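Path Robot Good Practice Project
Progress report to the Vostance Fund
June 16, 2021

Where we are

We are now past the halfway point of the grant and I'm very happy with how the work is going. When we applied, we said we would write a plain set of rules for running small ground robots on public paths, test those rules on a real path with a real machine, and hand the result to any parks department or small operator who wants it. The draft rules exist. They have been used in the field for a full season, they have been marked up, crossed out and rewritten, and the second version is a good deal shorter than the first (which pleased everyone).

This report covers the field work on the Wudstead path, what changed in the rules because of it, the logging and privacy work, spending, and what we plan to do before the final version is due in November.

Field work at Wudstead

We have completed 16 supervised outings on the Wudstead path. Each one had two people present: an operator holding the stop control, and a walker whose only job was to watch the path and talk to anyone who came by. We had planned to let one person do both jobs on quiet days. After the second outing we dropped that idea for good. Talking to a curious dog owner and keeping a thumb ready on a stop button don't go together, and the two-person rule is now the first line of the draft.

Wudstead has been a great place to learn. The surface is old asphalt with no proper curb on the verge side, so the line between "path" and "not path" is a matter of opinion in places. Most of the guidance we read before starting assumed a sidewalk with a clean edge and a marked crossing every so often. Very little of it helped with dust, glare, dry grass and a soft shoulder, and those are the things our crews deal with every time they go out.
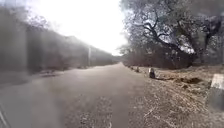
Edges turned into the biggest topic of the season. Our first draft said only that the robot should "keep to the path." Crews asked, quite fairly, where the path stopped. The new draft asks the operator to walk the route first and agree on a working edge, using fixed things such as marker stones, posts or a change in the ground. The robot stays inside that edge by a set margin, and the margin gets wider wherever there is a hole, a drop or loose soil in the verge. If the crew can't agree on the edge for a stretch, that stretch is driven by hand at walking pace.

We also wrote a rule on light. Strong sun does odd things to a camera, and one side of a view can be perfectly readable while the other is close to useless. The draft now says that if the operator can't make out the path edge on both sides in the live view, the robot slows to walking pace and the walker moves to the side that is hard to see. If neither person is sure, stop. Crews like this one because it gives them something to do between "carry on" and "pack up and go home."

What the stop records told us

Every time the robot stopped for any reason, the crew wrote down what happened and who or what caused the stop. We have 731 stop records so far. Sorting them took longer than I had allowed for, but it has been the most useful job of the whole grant and I would happily do it again.

Most of the records are courtesy stops, where the crew chose to halt and let somebody pass. We had treated these as lost time. Reading them in order changed my mind completely. People who were given room said hello, asked questions and went on their way, and the walkers' notes get friendlier as the season goes on. So courtesy stops are now a rule of their own: the robot gives way to every person, bicycle, stroller and animal, and it pulls to the verge side to do it unless the verge is unsafe at that point.

A smaller group came from debris. Twigs, clods of earth and small stones wander onto the path from the verge, and the machine would sometimes pause for something the size of a walnut. We resisted the urge to turn the sensitivity down. Instead, the walk before each outing now includes moving what can be moved and noting what can't.

There were no injuries and no contact with any member of the public. Eight records were marked for review because the stop came later than the operator expected. We went through each of those with the full crew, and two changes followed. The stop control is now tested at the start, at the turnaround point and after every battery swap. The operator's distance from the robot is also limited, and the limit is stated in paces so that people can judge it without a tape.

Logs and privacy

The robot keeps images from its cameras so we can check what it could see at the time of a stop. We have kept 2,751 images from the season for the written guidance and for training new crew members. Before anything goes into that set, one person checks it for faces, license plates and house numbers, and a second person checks again. Images that fail are deleted, with no blurring and no exceptions. Blurring sounds kinder to the data, but we found it led to long talks over how much was enough, and deleting is quick.

A sign goes up at both ends of the path on working days with a phone number and a plain sentence saying that cameras are in use. Our first sign was a full page of text. Hardly a soul read it. The new one can be read without breaking stride.

Partners

Akande is lending us the base machine and has been generous with repair time. Their technicians joined two outings and suggested the wording for our battery section, which we used almost as they wrote it. Sismont, who run a small fleet on private land, have agreed to try the draft rules on their own site. That matters a lot to us. Rules that work only for the people who wrote them aren't worth much, and Sismont's crews had no part in the writing and owe us no politeness.

Spending

We are slightly under budget on equipment thanks to the loan, and slightly over on crew hours because of the two-person rule. The two nearly cancel out. I would like to move the leftover equipment money into crew hours for the rest of the project and have sent the short form for that separately. We are not asking for any extra funds.

What hasn't gone well

The training handout is behind. I tried to write it alongside the rules and kept having to change it whenever the rules changed, so it is on hold until the text settles. We also have very little experience in rain. The season was dry from start to finish, and I don't want to publish advice on wet surfaces that we haven't tested ourselves. The current draft says only that outings are called off in rain, and it may stay that way.

Our speed rule still needs work too. Crews disagree on what is right for an empty straight stretch – some would let the machine go a little faster, others feel that a steady pace is easier for people to read from a distance. I lean toward the steady pace but would like Sismont's view before we fix a number.

Next steps

Over the summer, Sismont will run the draft on their site and send back a marked copy. We will go on with outings at Wudstead, this time including early evening, when the light is lower and the path is busier. The training handout restarts once Sismont's comments are in. The final rules, the handout and a one-page checklist for the start of each outing will come to you in November.

You would be very welcome at Wudstead on any working day. Please bring a hat and closed shoes, and call ahead so that the crew can go over the safety talk with you before the robot sets off.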